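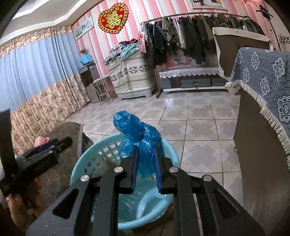 ## First play therapy visit for a 6-year-old – what should we bring?

**Wimdale_mom** (Joldale)

We finally got off the waitlist at the Tautahi family clinic! My son has his first play therapy visit on Saturday and I'm so excited for him, but I have no idea what to pack. Do I stay in the room? Should he bring his own toys?

**porchlight495**

Yay for getting a spot! My daughter has gone for 3 months and she loves it. Leave most toys at home – the playroom will have plenty – but one small comfort thing is great. Bring the intake forms, your insurance card and a snack for afterward. At our place I sat in for the first 2 visits, then moved to the waiting room. Call and ask how they do it, because every therapist is different! I also told her "you'll play and talk with a grown-up who helps kids with big feelings" and she was thrilled.

**Vikico**

Ask about the copay first. Ours was 200 before the deductible kicked in.

**tallgrass_dad**

Go early! My guy needed a good long look at the fish tank before he'd walk down the hall, and now he races in.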